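How many demonstrations before a PC assembly policy is worth training?

Tiruwork Lemma
We teleoperate two arms to put parts into an open desktop case: CPU, memory, hard drive, expansion card. So far we have 90 episodes, all with the parts in the same tray slots. Should I train now or keep collecting? Each full episode takes 9 minutes and operators get tired.

Bastian Reuter
Split it up. Record each part as its own task and label it that way. We did 400 short episodes on the Jatoi cell and the memory stick alone needed more than the rest together. Also move the case a little between runs — ours only worked in one spot until we did.

Noboru Sugiyama
more data is always better

Ludivine Roussel
Train now on the 90, but only to find out which step fails. Then collect 20 more of that step, including a few where the operator misses and recovers. Keep the start state the same within a batch: parts in the tray, CPU socket empty, side panel off.
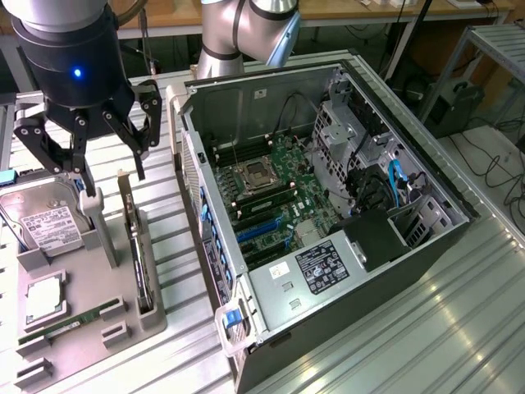

Related: Labeling failed grasps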